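Handout 2: Frames, Backings and Boards
Thu 4 July

Bring the Womora frame from last week. A backing panel should come out without force - if it sticks, check the metal tabs first.
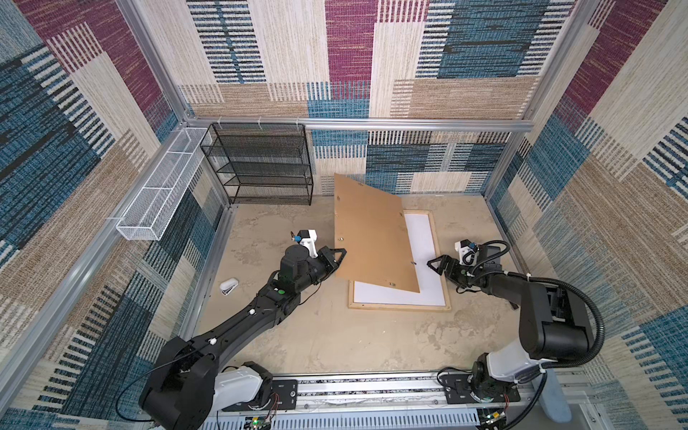

Which way should the tabs point before the backing is lifted?
Straight up, clear of the panel on all sides.

## Cork boards

Cork goes in a shallow frame with no mat. Old pinholes can stay. 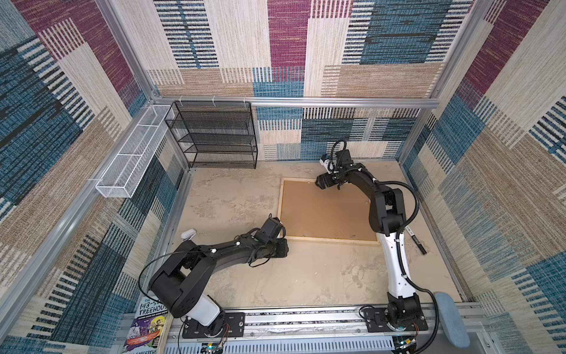
How is a cork surface cleaned?
With a dry brush, then a barely damp cloth. Let it dry flat.

## Edges

Look along the join between wood and panel. Note scuffs and gaps on your sheet before you touch anything. 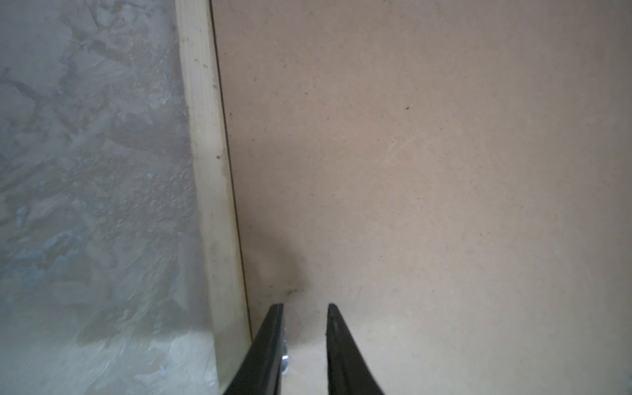
*Fig. 3. Pale wood strip beside a tan panel, with a thin dark line along the join.*

## Glass and mat

Check glass under side light. Reflections hide marks on the mat, so look from at least 2 angles. 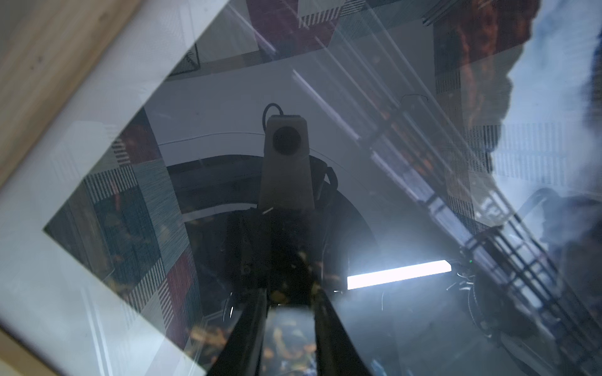

**Framing and Display Workshop - Room 26**

Hand in condition sheets to Dayana Benavides.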